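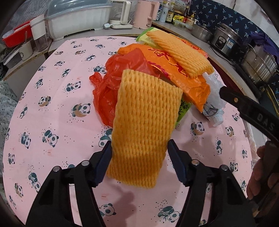
Foam fruit sleeve in the jaws, kitchen table.

The week the grippers lied to us

So, Lobo had a bad week, and I promised Kasia I'd write it up before we all started remembering it differently. If you only want the practical part, skip to the last two paragraphs.

For anyone who joined the Umholm list since February, Lobo is our table-clearing project. We go into ordinary kitchens, pick things up with the hand-held grippers, and the arm back in the lab learns from the recordings. Soft packaging is the part I love and the part that gives us the most grief. Plastic bags, snack wrappers, those stretchy foam net sleeves that come on pears (I have opinions about those sleeves now!). A foam sleeve weighs next to nothing and squashes flat under the pads, so the jaw opening we record has to be right to within 2 millimeters or the whole take is junk.

You can see where this is going.

We loaded a fresh batch of takes on the Faltdale arm, and the very first thing it did was reach over a pile of packaging, come down beautifully on a foam sleeve, and close its jaws on nothing. Then it lifted all that nothing up very carefully and put it in the bin. We ran it again, same story. On the third try it went the other way and clamped down so hard on a small plastic bottle that the cap popped off and rolled under the bench. I hit the stop button, which I'm happy to report works great.

My first guess was the training run, and I lost most of an afternoon to that. Adaeze Yusuf was the one who said to quit staring at the model and go look at the raw jaw readings. She plotted them and there it was, a slow creep in the zero point on one gripper. Every time the jaws closed all the way, the recorder thought they were open a hair wider than the time before. After 40 minutes of picking things up, "closed" was being logged as a gap you could slide a pencil through. The other gripper was fine, so the two hands disagreed more and more as a session went on, and our checks only looked at each one by itself. That one's on me. I wrote the checks.

The cause was a set screw on the encoder that had worked itself loose. A set screw! Kasia tightened it in less time than it took me to find the right hex key. We've pulled 47 takes out of the training set. The early part of each session looks usable, but I'd like a second pair of eyes on that before any of it goes back in.

If you're recording this month, please close both grippers fully and hit zero before you start, and do it again whenever you switch objects. If the two readings differ when both are shut, stop there and message me, even if it's late.

And for folks in the lab, the arm stays at its lowest force setting until the new batch is in, and hands stay outside the tape while it's powered. I still haven't found that bottle cap, so if it turns up in a broom, it's mine.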